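Workshop notebook: Wornstead shuttle, day-end entry
March 22, 2019
By Peninah Minja
Reading time: 3 minutes
Print | E-mail

Shuttle between the Wornstead annexe and the main school ran on the revised timetable for the fifth day. Boiler repair at the annexe continues. No date from the contractor for handing back the lower corridor.

Morning run. First bus left the annexe gate at 8.10, second at 8.25. The second was held four minutes at the Nedelcu Road lights, same as yesterday. Total carried across both buses was 83. The register at the main school agreed with the boarding sheet at first check. On Tuesday it took three checks, so the change to one sheet per bus is worth keeping.

Tag readers. Kimutai swapped the reader on bus 2 for the spare. The old unit was dropping reads when two pupils tapped close together. With the spare fitted, bench test before the run gave 60 taps and 60 reads. On the bus, two pupils still had to tap twice. Both have tags from the October batch, which have the thicker sleeve. Replace the sleeves before blaming the reader.

The Heveo logger keeps its own clock and is now 423 seconds ahead of the school system. Arrival times in the log for Wednesday and Thursday need correcting by hand. Emmanuel has the offset written inside the lid of the logger case. Do not reset the clock mid-week or the two halves of the week will not line up. Reset Monday before the first run.

Battery on the logger: Plendis pack, rated 2000 mAh. Lasted the morning and the afternoon run with no charge between. Voltage at end of day not taken, meter was in the other building.

Boarding. Year 1 and Reception board by the front door, everyone else by the rear. Ese tried the reverse on the afternoon run. It was slower at the step and the small ones ended up at the back, away from the adult. Gone back to the original order. Bag hooks on bus 1 are too high for Reception. Bags go under the seat until the lower rail is fitted. Rail is cut but not drilled, and the hole spacing must be taken from the bus and not from the drawing. The drawing is for the older seat frame.
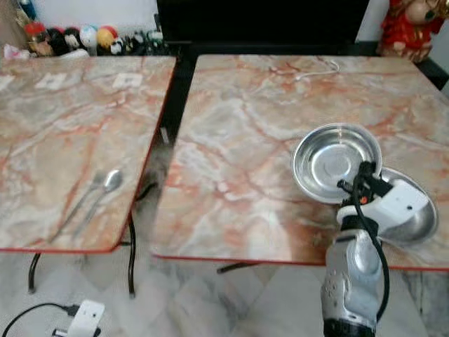
Peninah Minja

Lower rail, continued. Spacing measured on the nearside only. Offside to be measured when the bus is next parked with the doors away from the wall. M6 bolts, nylon inserts, washers both sides. Faith wants the ends capped before any pupil goes near it. Agreed. Caps are in the second drawer.

Walking route from the drop-off point to the side entrance: the temporary barrier has moved again and narrows the path at the bin store. Two classes cannot pass there. Staggered by one class for the afternoon and that cleared it. Ask the site office to pin the barrier feet.

Open items:
- sleeves for October tags (Kimutai)
- offside measurement, then drill rail (me)
- logger clock, Monday, before first run (Emmanuel)
- barrier feet (Faith to ring site office)
- boarding sheet for bus 2 has last term's class names on it, reprint

Spare reader stays on bus 2. Old one is on the shelf with a strip of yellow tape on it, do not refit.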